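Akness shell chair, four months in

Bought 4 of these for the lounge at work in August, white, the molded shell kind. Quick review becuase people keep asking.

Ordering was easy. Delivery, less so. Two boxes one day, the rest a week later, no call. Hex key missing from one, used my own.

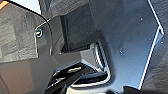
Booker Pettigrew told me to skip them and get the Borix, said the seat on that one is deeper and his back quit complaining. Fair. Tried the Borix in the store. Deeper, yes. Also heavier, and it squeaks when you lean.

Comfort on the Akness: good for a coffee, fine for a meeting, bad past an hour. No give in the back. A thin cushion helps but slides around.

Assembly took me 20 minutes for the first one, way less after that. Bolts go in from underneath. Don't tighten any till they're all started - learned that the hard way. 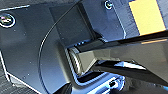
Cleaning is the best part. Dish soap, damp cloth, done. Pen marks came off with a bit of baking soda. Jeans leave a blue tint on the front edge though, and that takes some rubbing. White shows everthing.

Feet are the weak spot. Hard plastic caps, noisy on bare floor. Stuck felt pads on, quiet now. 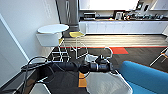 Would I buy again

Yes for a waiting area or lounge. No for a desk. Kowalczyk makes a padded one if you sit all day, costs more. 4 stars.

1638 shares

Comments

Chiamaka Osagie
Same missing hex key here. They mailed one, took forever.

Clyde Montoya
do they stack?

Lyle Marchetti
@Clyde mine dont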